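Chopsticks, Spoons and the Holder on the Table: Your Questions

Updated 20th June

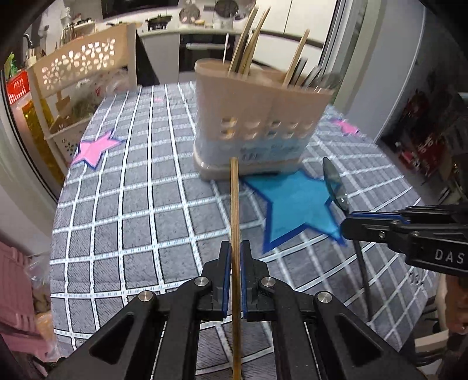 One reader objects that none of this needs a FAQ, that cutlery goes in a drawer, and that a grown adult should be able to find the drawer. Noted. The mail keeps coming anyway, so we carry on.

Why keep cutlery on the table at all?
Count the trips you make back to the kitchen during one bowl of noodles. A holder in the middle of the table ends the trips. It also ends the argument over whose turn it is to get up, so have another argument ready.

Plastic, bamboo or metal?
We like plastic with plenty of holes. Chopsticks put away damp will go musty, and holes let the air in. Bamboo holders look lovely until May, when ours grew a beard. The Harlow in our cupboard is solid steel and has collected water very faithfully for years. It now holds pens.

Which way up do chopsticks go?
Eating ends up. Yes, people touch them there. Ask your guests to grab low, and accept that they won't. If this bothers you, store them tips down and wash the bottom of the holder more often than you'd like to.

Can spoons share with chopsticks?
Give spoons their own compartment. A metal spoon dropped into a bundle of chopsticks will work its way to the middle and stay there until you move house.

How many pairs do I need?
Two per person, plus 5 spares. The Trương household reports owning 97 single chopsticks and no matching pairs, and they eat perfectly well.

Do I have to match them?
Same length, yes. Same pattern, only if your in-laws are coming.

Does a tablecloth help?
It muffles the clatter, and a grid pattern lets you line things up, if that's your idea of an evening. Wipe-clean is best. Stars are optional but cheerful, and they distract from soy sauce.

How often should I wash the holder?
Weekly. Lift everything out, scrub the base, let it dry upside down. You will find rice. You will also find the Kodden teaspoon you accused someone of throwing away.

Where do I send a question you haven't answered?
Use the form at the foot of the page. We have roughly 595 waiting, most of them about sporks. We don't do sporks.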